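Marichka Levchenko
Sep 6, 2020

1/ The town of Urnell finally answered my records request for emails about the Gomar water contract. I filed it in the spring. The clerk says there are 3582 pages that match.

2/ I got 1343 of them. Another 1567 are being held back as "attorney review" and the letter gives no date for when that review ends.

3/ The rest aren't mentioned at all. I wrote back and asked where they are. The clerk's office said it would check with the town attorney.
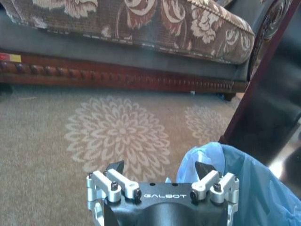
4/ State law says a denial has to name the exemption and the person who made the call. The letter I got does neither — it's two paragraphs and a signature stamp.

5/ They also want a $1000 deposit before they look for text messages. I asked for an itemized estimate. Same answer, they'll check with the attorney.

6/ What I do have is mostly meeting invites and drafts of the rate notice. One draft has a whole page blacked out, and the final version of that page has been on the town website since it was mailed.

7/ I'm filing a complaint with the state this week. I'll post the pages I have once I've taken out residents' home addresses.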